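Home | Galleries | Chores | Shop Floor | Archive | About

Can It Do the Dishes Yet? Part 16: The Turntable

Regular visitors know the question this series asks, and most of you have guessed the answer by now. I go looking for machines that can take over a job I'm tired of doing, and I come back and do the job. So far we've covered socks, soup cans, a bathroom mirror and a bag of salad that I still don't like to talk about.

This round is a shop-floor chore, and a dull one, which I mean as praise. Parts sit on a round table. Parts need to go somewhere else, usually a bin. I did this for one summer at a place called Joltovura, which made fittings for garden hoses, and I can report that a bored nineteen-year-old handles it fine with one hand and a sandwich in the other. My personal best was 3,000 fittings before lunch. There was no prize.

The simulated version of the job is called Flisten, and Sabina Sikder let me pester her about it for most of an afternoon in January. Simulation is where a lot of this work gets its first tries, for the good reason that a dropped part in there never rolls under the lockers. I asked whether anyone had simulated the lockers. She wrote something down, and I'd like to think it was that.
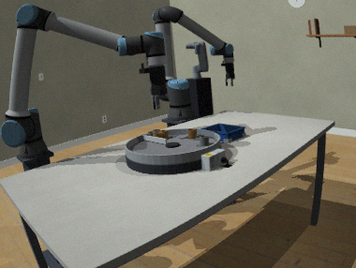 What makes a job like this hard is everything you stopped noticing by your second day on it. A short fat part wants a different grip than a long skinny one. Two parts touching each other are a different problem from two parts an inch apart, and a heap is its own special misery. At Joltovura we solved heaps by raking them with our fingers until something came loose. This is not in any manual, and Sabina says that teaching a machine to rake is harder than it sounds, mostly in deciding when to quit.

Then there's the matter of having two arms. You'd suppose that doubles the output. In my kitchen, adding a second person to the dishes cuts the output by half and starts a discussion. Two arms at one table have to agree on who reaches for what, and who waits, and where the waiting one should put its elbow. Khang Khổng, who spent years scheduling machines in a bottling plant and has earned his gloom, told me that the waiting was always the expensive part. He once had a pair of them holding each other up so politely that the line stopped.

The runs all get names, by the way. Veto was an early one, in which (I'm told) one arm declined to do anything the other had thought of first. I have worked with Veto. I believe he was promoted. 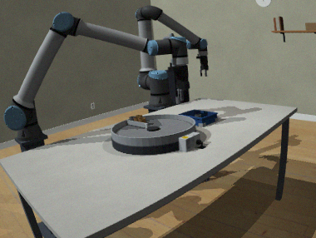

Elbow room is a thing I never think about when I'm clearing the table at home, and I have the bruises to show for it. An arm that can reach every corner can also reach its neighbor. Look where the first one's gripper hangs, right beside the base of the second arm, while the blue crate sits close to that base too. That's a busy bit of real estate, about the same as the corner of my counter where the toaster, the kettle and the mail all live. The other gripper is up in the air with its fingers open, in the pose of a man at a buffet who hasn't found a plate.

So, the scorecard. I asked Sabina how a good batch of tries turns out on the easy version of the job, with well-behaved parts and none of them in a heap, and she said 88 out of a hundred. I was impressed until I ran my own numbers. If I put away 88 dishes out of a hundred, the other twelve being on the floor, I'd be asked to go and sit in the other room — a result I have been working toward for years.

Shop floor, easy parts: getting there. Shop floor, heaps: bring a teenager. Dishes: I have the gloves on as I type this. Part 17 will be bedsheets, assuming I can find anyone brave enough to let me watch.

Comments (3)

hosefitter_ret
Worked a turntable line for longer than I care to say. Raking with the fingers is correct. We also used a paint stirrer.

Đồng
The two people at one sink thing is real. My brother and I have a system where I wash and he leaves.

Marnie K.
Please do fitted sheets and not just flat ones. If a robot can fold a fitted sheet I will personally drive over and shake its gripper.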